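5.2 Tracking loss in the hand-held recordings

We began with 1,470 demonstrations collected at the Deston site with paired hand-held grippers. The collection software marked all but 73 of them as valid. We did not find that number convincing. When Doğukan Coşkun replayed the accepted recordings against the raw logs, 455 contained at least one jump in gripper position that no human wrist could have made.

The usual explanation is that the marker cube leaves the other camera's view and the pose estimate drifts until it comes back. Militham and Rocha both blame this kind of occlusion, and both suggest that smoothing repairs it. Our logs give little support for that claim.

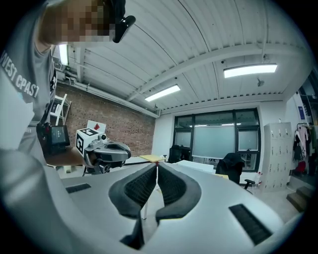 Figure 4. Two hand-held grippers in use during collection. The second gripper carries a cube with fiducial markers.

Many of the jumps came while the cube was reported as detected, with a high confidence score attached. Smoothing hid them well enough to pass the validity check - and left the wrong path in the training set. A policy trained on the smoothed data closed its fingers early in 31 of 100 trials.

We can't rule out clock drift between the two grippers. The Omar logger records arrival time only, so the question can't be settled from the data we kept.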